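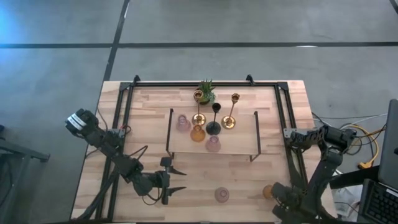
Butcher-block table with black side rails, on the concrete floor.

IRNEL DISTRICT FORUM
Minutes of the regular meeting held 3 May 2019

Present: the chair, the secretary, delegates from the towns of Adix, Jara and Fladulum, and one delegate for the river settlements. The hill townships sent a written apology.

1. Minutes of the previous meeting
Accepted with one correction. Under item 6, "Jara town council" should read "Jara land council." The two bodies are separate and the land council asked for the change in writing.

2. Boundary between Adix and Jara
The secretary read the reply from the state revenue office. The office says the survey of the disputed strip is finished but the maps cannot be released until both towns sign the field sheets. Adix has signed. The Jara delegate said the land council will not sign while the sheets show the grazing ground north of the creek as unassigned. Families from Jara have paid grazing fees on that ground for as long as the books go back.

The Adix delegate replied that fees were also collected by Adix in several of those years and that receipts exist. The chair asked both towns to bring their receipts to the secretary so that one list can be made. Both agreed. The Adix delegate asked for it to be recorded that signing the field sheets does not mean Adix accepts the line as final.

There was a longer discussion about the police post at the creek bridge. Jara wants it staffed from outside the district. Adix has no objection if the post is kept on the bridge itself and not moved to either bank. Agreed to write to the state on those terms.

3. Residency papers
The river settlements delegate reported that 198 households applied for residency papers at the last registration. Of these, 142 have received them and 34 were refused. The rest have heard nothing. Most refusals give the same ground, that the house number does not match the voter roll. The delegate pointed out that the settlements were renumbered after the flood and the roll was not changed.

Moved that the forum ask the registrar to accept the old and new numbers side by side until the roll is revised. Carried, with Fladulum abstaining. The Fladulum delegate explained that the town supports the families but wants the roll itself corrected first, as papers issued on a wrong number may be challenged later.

The secretary will collect copies of the refusal letters. Families who lost the letter should bring the application slip.

4. Language of instruction
The draft state order on primary schools was discussed. It would make the state language the only language of instruction from the third grade. Jara and the river settlements are against. Adix would accept it from the fifth grade. Fladulum has not taken a position and will hold its own town meeting.

It was agreed not to send a joint letter yet. Each town may write separately in the meantime. Letters should not claim to speak for the forum.

5. Road closure
The strike call by the student union was raised by the Adix delegate, who asked whether the forum would support closing the Irnel road. After discussion the forum decided not to support a closure. Ambulances and milk trucks were held up during the last one, and shopkeepers in Fladulum complained to their delegate. The forum has no objection to a march if the marchers keep to one side of the road. The secretary will tell the union.

6. Seats on the district council
The proposal to give the river settlements 2 seats of their own was read for the second time. Adix asked whether the seats would be taken from the existing towns or added. The chair said the proposal does not say. Sent back for rewording. To come up again in August.

7. Other business
The Jara delegate asked that papers be sent out earlier, as the land council meets before the forum and had not seen the draft order. Noted.

The hill townships' letter asks for travel costs to be shared. Held over until their delegate can attend.

Meeting closed. Receipts and refusal letters to go to the secretary.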